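Moving our permits online, part two

July 24, 2019

I wrote in the spring that the town of Privcombe was going to stop taking paper applications for small building permits. The new system went live this month and I have now used it twice, once for a shed and once for my neighbor's fence. 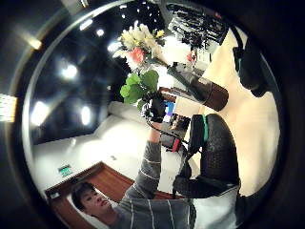

The sign-in is the part that has improved the most. The old site wanted a separate account for each department, so I had one for water, one for parking and one for the library. Now there is a single login, and the town calls it Lurnero. It took me 11 minutes to set up, most of that spent looking for my property number. It's on the tax bill, top right.

The form itself is fine. It saves as you go, which the old one didn't. You can attach drawings as PDF files, up to 5 of them. My shed needed only one. The fence needed a site plan, and the upload failed until I took the apostrophe out of the file name.

What I don't like is the status page. It says "In review" and stays that way. Halvard Lie at the permit desk told me the staff see a lot more detail on their side, including who has the file, and that showing it to residents is planned for November. I hope they stick to that.

The desk is still open for people who would prefer to come in, but only on 2 mornings a week. Birger Kristiansen asked at the last council meeting what happens to people with no computer, and the answer was that the library will help. I asked at the library and they hadn't been told yet.

The shed permit came through by email. The fence is still in review. The limit for a decision is 30 days, so I'll post again when I hear.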